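Trindade, carnet de décembre

Journée portes ouvertes chez Clotbridge, démonstration de 9 h 30. Kelly Teixeira présente Nakiseo, leur environnement de simulation pour la préhension. Tout se passe à l'écran, vue embarquée au poignet de la pince. Les octogones bruns à cabochons sombres reviennent dans les deux vues, avec les deux mors ouverts, sans prise.
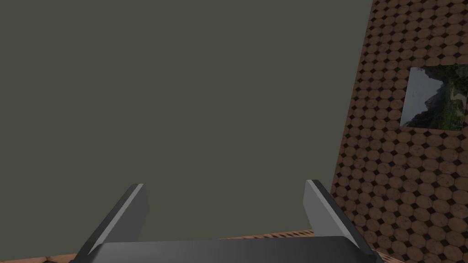
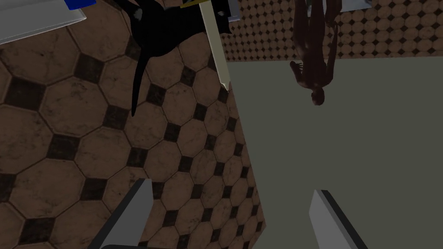 Rendu et géométrie

Textures correctes sur le carrelage, aspect un peu usé, joints nets même en perspective forte. La grande surface gris-vert est un aplat sans relief. Ombrage des mors très simple, arêtes franches. Pour du réglage de trajectoire cela suffit. Pour entraîner une détection, je demanderais plus de variation de matière et de lumière.

Dans la seconde vue, l'orientation du poignet met la pièce presque à l'envers : un personnage tête en bas, une lame claire pointe vers le bas, une forme noire d'animal à côté. J'ai mis un moment à retrouver la verticale. Teixeira confirme que l'image n'est pas redressée avant enregistrement, la pose du poignet est stockée à part dans le repère de la base. Choix défendable, à condition que la synchronisation tienne. Elle annonce un horodatage commun, je n'ai pas pu vérifier.

Chiffres notés

Pas de simulation : 600 par seconde. Un épisode dure au plus 4000 pas, puis remise à zéro. Catalogue actuel : 195 objets, dont 102 avec maillage de collision revu à la main. Les autres passent par une décomposition convexe automatique. Demandé ce que cela donne sur les pièces fines, lames en particulier. Réponse : pénétrations occasionnelles au contact, correction prévue.

Questions restées ouvertes

Modèle de frottement : Coulomb simple, un seul coefficient par objet. Insuffisant pour nos essais de glissement.
Export : format Fukus uniquement, convertisseur non fourni. Il faudra écrire le nôtre.
Licence : au poste, tarif non communiqué.
Jeu mécanique des mors : non modélisé. À comparer avec les relevés du banc.

Suite

Demander à Teixeira un jeu d'épisodes bruts avec les poses du poignet. Refaire le calcul de repère caméra-pince de mon côté avant d'en parler à l'équipe. Parti à 11 h 45, sans voir l'atelier.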